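News from the Kitchen Cell

Those of you who dropped by the Minolthorpe office in July will have heard a good deal of grumbling about the simulated kitchen, and I'm pleased to tell you that most of it has been put right. Lindalva Bragança has spent the better part of the month going back over how the cell is set up, starting with the arm's home pose and working outward to the counter, the cooktop and the spoon, and she has been very patient with all of us leaning over her shoulder. 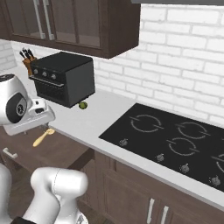 Her first job was the start-up routine, which had grown into quite a tangle since we moved it over from the Cidville machine. Every run used to load its own copy of the joint limits, and some of those copies were old enough to vote! There is one file now, kept in the Nogueira folder, and if you need a limit changed please write to Lindalva and let her do it. She reran 200 of the old starts against the new file, and only 2 of them needed a second look -- both were runs with a mistyped base height, and both have been fixed.

Nelu Ilie took on the wrist view, and I think many of you will be glad of it. He lined it up again with the gripper so that the fingers sit where the planner believes they sit, and he wrote down each step as he went, bless him, so the next person won't have to start from scratch.
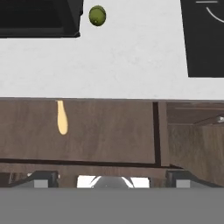
The old alignment numbers stay on the shared drive through run 2217, in case anyone is still finishing a comparison. After that please use the new ones, and do open and close the gripper once before you start your own work -- it takes a moment and it shows up a bad load right away. Nelu's notes are filed under ticket 236, along with a short list of things still to do, mostly about how the fingers meet thin handles.

Next comes the Jendham cell, which has the same arm and, I'm afraid, a good many of the same old files. If you have a morning free to help, Lindalva would love to hear from you.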